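Clovska Handheld Gripper Kit
Two-handed example recording for learning systems

Clovska started as a side project by Nosipho Fourie and Chih-ming Kan, who wanted to gather manipulation examples in ordinary homes without hauling an arm up the stairs. You hold the gripper, you do the job, and the camera on it records what your hand would normally hide. It's great fun to use, and most people get the feel of it within 18 tries!

Small wrapped things are where we'd point you first. Crinkly packets slide and fold, and a lollipop can be taken by the stick or by the head (try both, please, and keep both recordings). Shiny foil also gives the vision side plenty to chew on.

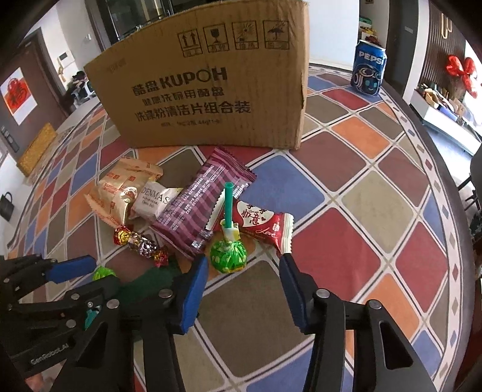

Sweets and snack packets on a patterned cloth, with the black grippers and their blue fingertip pads.

A few tips from our own sessions. Move a little slower than feels natural. Shuffle the items after every take, and swap the tablecloth now and then. Fumbled grasps are worth keeping too, so tag them and carry on. Annelies Gisler's first set had 1344 takes in it, and the messy ones turned out to be her favorites.

The kit has
Grippers, left and right
Camera mounts, fitted
Spare fingertip pads, 3 pairs
Carry case
Lehner desktop software for trimming and tagging takes

Orders placed now ship in January. Labs planning more than 100 hours of recording can ask Gertraud Brunner about spare parts and longer loans.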